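A Table, a Tray and a Bag of Snacks: Yupin Wiriya on Packing for Other People

Yupin Wiriya has packed care parcels out of the same back room in Cotmont for 18 years. She started with one box for a cousin working on a fishing boat. Last year she sent out 2,000 parcels, most of them to students and to people on long work contracts who miss the food they grew up with.

The business is called Mondal. It has a front counter, a storeroom and the packing room, and the packing room is where she spends most of her day. When I visited she was getting ready for the rush before the new year holidays and had set aside an hour to talk.

I asked first about the table, which she had mentioned on the phone more than once.

"I had a dark one before and I lost things on it," she said. "A dark packet on a dark table, you put a piece of paper over it and it's gone until the evening. With a white top I see everything. I wipe it down between orders and start again."

The rule in the room is one order on the table at a time. Wiriya came to it after a bad week in August, when two parcels going to the same street were switched. One customer got five jars of chili paste and no tea, and the other got all the tea. Both were nice about it. She paid to send everything again.

"My nephew wanted to do four at once, in a row. He is quick, I can't say he isn't. But then the phone rings and you come back and which one were you on?"

Snacks go in last. They are light, they are mostly air, and they are what people see when they open the lid. She is particular about how the bags are handled, and she has been teaching it to Relu Sima, who joined her in the fall after several years at a furniture warehouse called Sternar.

"You take it at the top corners, up where it's sealed," she said. "Let it hang. Look at the front, is it the right one, is it the right flavor? Then it goes down. If you grab it around the middle you are holding the chips, and chips break."

Sima said this was the hardest habit to change. "At the warehouse you picked things up with your whole arm. I crushed a lot of shrimp crackers my first week. She made me eat them." 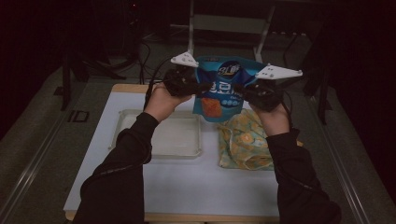 Trays, cloths and what goes in them

Not every order leaves in a cardboard box. For gifts, Wiriya uses a shallow plastic tray and a cloth. The tray is for putting the order together, so that the customer can come in and look it over before it is wrapped. The cloth goes with the parcel and is meant to be kept.

She buys the cloth by the roll from Florin Nedelcu, who has a stall at the Plokley market, and cuts it herself at home. The bright patterns go first. Plain gray sat on the shelf for two years until she used it to line drawers.

"People put it on a kitchen shelf, or over bread," she said. "One lady made a curtain, she had saved them up from her son's parcels."

I asked whether it would be cheaper to use tissue paper.

"Yes," she said. "Much cheaper. I tried it. It looks like a shoe store."

Her oldest regular, Chi-keung Chow, is 83 and sends a parcel to his granddaughter every month. He likes to choose the snacks himself and he changes his mind — she keeps a chair by the counter for him. He always asks for something fishy and something sweet, and he writes the note on the back of his receipt.

The one thing she would change is the shelving. The snack shelf is at knee height, a leftover from when the room held paint, and she bends down for every bag. Illia Pylypenko, a carpenter from two doors down, has measured for a new one at chest height with a lip along the front so the bags don't slide off. He was supposed to put it up before the holidays and is now saying after.

"After is fine," Wiriya said. "I don't want sawdust in here with food out."

Mondal takes orders at the counter every morning and by phone until four. Gift orders with a cloth need two days' notice.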